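Sioned Parry was clearing a simulated desk when the arm stopped obeying her. She tests home robots at Banel, and the fault came on run 232 of a tidying routine for a machine the team calls Marty.

"I sent a stop and the arm kept lifting," she says. "It went on for six seconds. In a simulator that costs you nothing. With a person in the next chair, it's an injury."

Parry went back through 1515 saved runs and found the same delay in 33 of them. The stop message was waiting in line behind camera data.
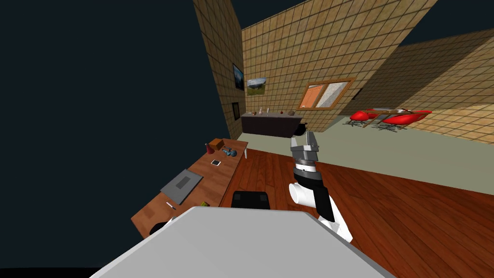
The simulated office, with Marty's arm raised and the gripper open near the desk.

Thibault Pichon, who wrote the message handling, does not argue with her account. "It was my queue," he says. "I had given everything the same priority. I should have caught it in December, when we saw one slow stop and put it down to the network."

Stop commands now have their own channel. Pichon also added a timer that cuts motor power if the arm misses a reply.

Parry has not signed off yet. She wants the full set run again before any hardware is switched on. "He says it's fixed," she says. "I'd like to see the logs."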